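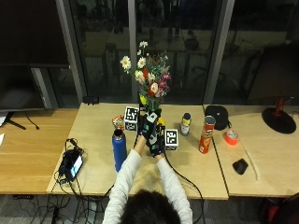
Home Checklists Forms Contact
Filed under: Workrooms and Shared Tables

Shared Table Check, Second Floor, Galau Building

Use this sheet at the end of the day, after the last session and before the lights go off. It applies to the joined tables in the Saliba room and to the side table by the lamp. Mark each line OK, FIX or N/A. Comments from the May round are kept under the lines they belong to.

1. Drinks and bottles

1.1 Water bottles closed before anything else is moved on the table. FIX
Comment: The tall blue bottle was found standing open at one point in the session and closed at another. Closed is the rule whenever there are cables on the table.

1.2 Bottles stand upright and well in from the front edge. OK

1.3 Small bottles carry a readable label. OK
Comment: Turn the label to the front when putting them back. If a label has come off, the bottle goes out.

2. Food

2.1 Snack boxes and cans shut, or emptied and thrown away. OK
Comment: The Pringles can had its lid on. Wipe under it anyway.

2.2 Fresh fruit not left overnight. FIX
Comment: There was a banana on the table. Fruit goes home or into the kitchen bowl by 6 p.m. We had fruit flies in this room last year and it took most of a month to get rid of them.

2.3 Boxes stood up, not left flat where a sleeve can drag them.
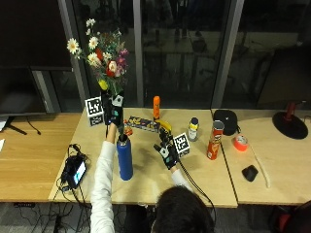
Item 2.3: snack box lying flat behind the blue bottle, banana next to it. Marked FIX.

3. Flowers

3.1 Bouquet moved by the stems, with a good grip low down. OK
Comment: Lift it clear of the bottles before carrying it across. The blooms spread a lot wider than the stems, and the roses and daisies catch on whatever is tall.

3.2 No vase of water on any table with cables. N/A
Comment: If a vase is wanted, it goes on the windowsill with a tray under it.

3.3 Loose petals and leaves picked up from the table and floor. OK

4. Cables

4.1 Cables that go over the front edge have slack and do not cross the walkway. FIX
Comment: The black cable hangs from the front of the table toward the floor. Fine while the person is seated, but it needs a clip before anyone walks past. Clips are in the Rirkier drawer unit, second drawer.

4.2 Thin white cable on the side table kept away from the table edge. OK

4.3 Every extension lead in the room checked for damage. OK
Comment: Total load on the wall socket must stay under 700 watts. The kettle is not to be plugged in here.

5. Side table

5.1 Lamp base fully on the table, stem upright. OK

5.2 Tape, mouse and pouch put away in the tray. FIX
Comment: Orange tape, black mouse and black pouch were all out. The tape rolls if it gets knocked.

6. Surfaces and window

6.1 Tables wiped with the Pimitz spray, up to 30 ml for the whole room. OK
Comment: Spray the cloth, not the table. The wood shows rings if it is left damp.

6.2 The two white marker cubes stay where they are. Wipe around them. OK

6.3 Window latched, blind cord tied up. OK

Result: four lines to fix, plus 2.3. Recheck within 30 minutes of closing and write the result on the back of this sheet. Finished sheets go in the wall folder outside room 1105. If the folder is full, use the one by the elevator.

Back to Checklists Next: Kitchen Print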